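Minutes – house meeting, Saturday, 10 a.m., Drurgate lounge

Everyone from the top two floors came, plus most of the ground floor. I took the minutes again, so if anything reads wrong, catch me in the kitchen and I'll fix it before it goes in the folder.

**Last time's minutes**

Read and agreed, with one change. I'd written that the bike rack was "done" when what I meant was "ordered." It's still ordered. Sorry to the person who carried their bike down on the strength of that!

**Gray seating and the lost property**

This took up most of the morning, so I'll try to get it down in the order we talked about it.

We started with the upholstery. The light gray fabric is nice enough, everybody likes it (I was the one grumbling about it back in January and I take it back), but it's a pale color in a room where people eat noodles. The upstairs crowd wanted throws over everything. The ground floor said throws end up on the floor within a day and then somebody trips. We went back and forth on that for a good while and I stopped writing for part of it.

Where we got to: no throws for now. We'll get it cleaned once, properly, and see how it holds up. Dronach quoted us $324 for all the seating in the lounge, and that includes coming back a second time if a mark doesn't lift. Bosard were cheaper on the phone but wouldn't say whether they do woven fabric, and I asked twice. Agreed to go with Dronach, on a weekday morning when the room's quiet. I'll book it.

One person asked if we could just do it ourselves with the rented machine from the hardware store. Three of us remembered the hallway carpet at the same moment and that was the end of that.

Then we got to things being left lying around, and this is where it got lively.

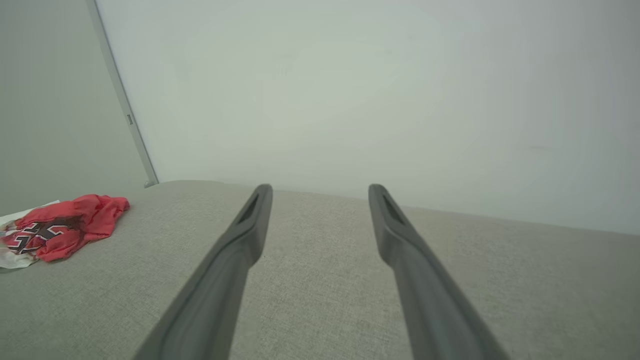

The feeling in the room was that clothes and towels and odd bits of cloth shouldn't live on the seating, full stop. If you want to sit down you shouldn't have to move somebody's laundry first. On the other hand (and I did say this) it's a shared house and people take a sweater off and forget it, and I don't want us turning into a place where you get a note under your door about a sweater.

So the new arrangement is a basket by the lounge door. Anything left on the seating overnight goes in there in the morning, whoever's up first. Red, blue, printed, plain, clean or otherwise, it all goes in, and no guessing out loud whose it is. Things stay in the basket for 12 days and after that they go to the thrift store along with whatever else we've got bagged up. We had a vote on the number of days, and a week lost because two of the night-shift people said they sometimes don't see the lounge for longer than that. Fair enough.

Anybody who finds something with a print or a logo on it can post it in the house chat, since those are usually the ones people want back. Please fold it first – a heap is very hard to recognize.

I said I'd find a basket. I've got one in my closet that will do if I can find somewhere else to keep my boots.

**The Ocampo sofa bed**

The Ocampo sofa bed catalog went around again. It's a lovely thing, it really is, and it'd solve the problem of guests sleeping on two chairs pushed together. It also won't go up the stairs without taking the door off. We left it there, same as last time. If somebody wants to measure the stairwell and tell me I'm wrong, please do, I'd be thrilled.

**Kitty**

The house fund stands at $3,000 now that everyone's paid in for the quarter, so the cleaning won't hurt. There was a request to spend some of what's left on a second lamp for the lounge, because the corner seat gets so dim in the evenings that you can't read there. Nobody was against it. I'm to bring two or three options next time, nothing with a dangling cord.

**Bits and pieces**

- The vacuum is back and has a new belt. Please empty it when you've used it.
- Quiet in the lounge after 11 p.m. still stands, including phone calls on speaker.
- Cushion covers can go in the washer on cold. Don't put them in the dryer, they come out a size too small and then it takes two people to get the cushion back in (ask me how I know).
- Somebody has been opening the lounge window at the top and leaving it open overnight. Lovely in the evening, freezing at breakfast. Close it when you go up, please.
- The popcorn question was held over. We'd run out of time and people had strong feelings.

**To do**

- Book Dronach for the seating – me
- Basket by the door – me again
- Lamp options – also me, I'm noticing a pattern here
- Measure the stairs – open to anyone with a tape measure
- Chase the bike rack – ground floor

Finished a little before noon. Next meeting same place, same time, first weekend of the month, and the top floor is bringing the coffee.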